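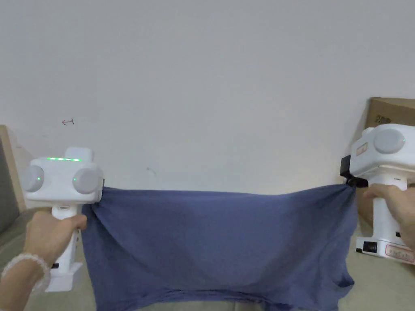
Home News Visit Classes Support Contact

Ullbridge Textile Hall to reopen in February with free mending nights and a quilt library you can borrow from

2 Dec 2025 – 4 minute read

ULLBRIDGE – The Ullbridge Textile Hall will open its doors again in February after a long renovation, and the building that many local families remember for its Saturday-morning knitting clubs is coming back bigger, brighter and a good deal warmer. The old boiler is gone, the leaky north windows have been replaced, and the upstairs gallery, closed to the public for years, is now a working studio with long cutting tables and daylight on two sides.

The reopening program starts with free mending nights, open to anyone with a ripped seam, a missing button or a favorite shirt that has worn through at the elbows. No sign-up is needed. Bring the thing that needs fixing, find a seat and someone will help you get started – you'll do most of the sewing yourself, and you'll go home knowing how.

"People used to walk in off the street with a bag of torn work pants and stay until we locked up," said Rajeshwari Kandasamy, director of the Textile Hall. "I have missed that so much! We've had emails all year from folks asking if they should throw their coats out or wait for us. Please wait for us."

The Hall is also launching the Berken Quilt Library, named for the street where the first Ullbridge quilting circle met. It opens with 257 quilts, throws and baby blankets that members can borrow for up to six weeks at a time. Some are worn soft from decades on a bed, and a few are brand new, made by last winter's beginner class. Every one comes with a small card telling you who made it, if we know, and what the pattern is called.

"A quilt in a glass case is a sad thing," said Jolanta Kurek, who runs the library and has washed, aired and labeled the collection. "These were made to sleep under. If one comes back with a little jam on it, we know how to get jam out."

The first exhibition in the new upstairs studio will be "Blue Work," a show about everyday blue cloth – overalls, aprons, school uniforms, curtains, dish towels – and the dyes that made it. Visitors can handle nearly everything on display. Sérgio Magalhães, the dyer behind the show, will keep an indigo vat going on the back porch through the opening weeks and will happily dip a plain cotton square for anyone who asks.

"The color changes while you're looking at it," Magalhães said. "It comes up out of the vat green and then the air gets to it. I've done this for most of my life and I still stand there grinning."

Classes return as well. The first season includes hand sewing for beginners, darning, pattern drafting, crochet for kids ages eight and up, and a course on altering thrift-store finds that filled its waiting list before it had a title. Girish Rawat will teach the popular machine repair class, where students open up their own sewing machines, clean them, oil them and put them back together. Any make is welcome, including the heavy cast-iron ones, though you may want a friend to help you carry it up the ramp.

The renovation added 900 square feet of studio space, an elevator, two accessible restrooms and a small kitchen with a proper kettle. The original maple floor was saved. Rodrigues, the building firm that handled the work, lifted and numbered the boards so they could go back in the same order, paint drips and all.

Money for the project came from 3760 separate donors, many of them giving a few dollars at a time through the button jar at the Pisent Café. The café will serve soup and rolls at the opening, and the button jar is moving to the Hall's front desk for good.

"There were kids who emptied their pockets into that jar," said Vignesh Krishnan, who led the fundraising. "I'd love for every one of them to come in, run up the stairs and feel like they own the place."

Admission to the Textile Hall and all mending nights is free. Classes are priced on a sliding scale, and fabric, thread and needles are provided for beginners. Quilt Library membership is free for Ullbridge residents. The full class list and opening hours will be posted at the front door and on the Hall's website in the new year.

Contact: Press desk, Ullbridge Textile Hall | © 2025 Ullbridge Textile Hall | Back to top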